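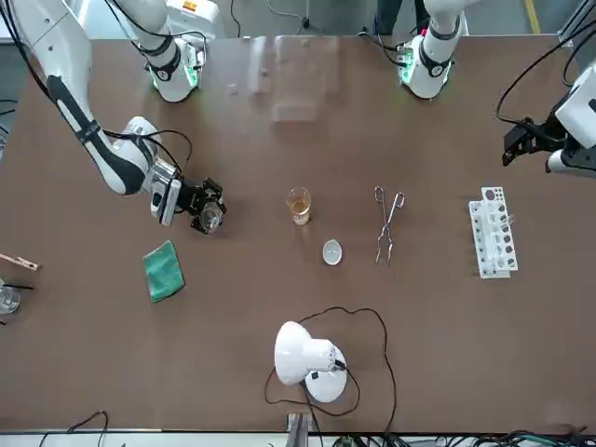 Linnea Tarvold, Senior Research Officer, Rural Water Program

February | Filed under: Reports & Working Papers | 7 min read

3. Sample Collection and Handling

3.1 Study area

The study covered private household wells in two neighboring townships, Skokeck and Fullby. Together the townships have 3000 residents, most of whom are not served by a public water line. Wells in Skokeck are for the most part drilled into bedrock, while those in Fullby are older and shallower and draw from sand and gravel along the Durnis River. Neither township requires testing after a well has been approved for use, and earlier records were incomplete. Where a drilling log could be found, the depth and year given in the log were used. Otherwise the owner's statement was accepted and marked as such in the data set.

3.2 Recruitment and visits

Letters were mailed to every address with a well permit on file. A total of 370 households agreed to take part. Each was visited in the dry season and, where the owner consented, again after the spring thaw. Owners were asked about the age of the well, the distance to the nearest septic field, any change in taste or color during the past year, and the use of softeners or filters. They were not asked to change their use of water before a visit, except that no tap was to be run overnight.

Samples were drawn from the kitchen tap after the line had been flushed. At homes with a treatment unit, a further sample was drawn ahead of the unit. The two seasons produced 770 samples. Bottles were labeled at the tap, placed in a cooler with ice packs, and delivered to the laboratory the same day. Samples that arrived without a readable label were discarded and the household was offered a return visit.

3.3 Sediment and hardness

Suspended sediment was measured by filtering a fixed volume and weighing the dried residue. Small clear glass dishes (one appears in Figure 1) were preferred for visual checks, as color and grit are easy to judge through them.
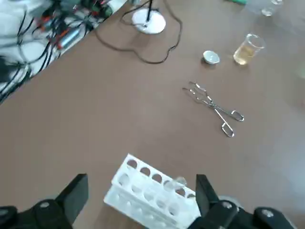
Hardness was measured by titration, with a repeat whenever the first two readings did not agree. The method follows the one used in the earlier Shehu County survey so that results from the two areas can be compared directly. Readings taken downstream of a softener are reported separately and are left out of the township averages.

3.4 Completeness

Both seasons are represented for 80 percent of households. The rest were visited once only, most often owing to a sale of the property or a road closed by high water. Single-visit households are kept in the description of well types but are excluded from the seasonal comparison in Section 4. Their wells were somewhat older than those of the full group, and the seasonal results for Fullby should be read with this in mind.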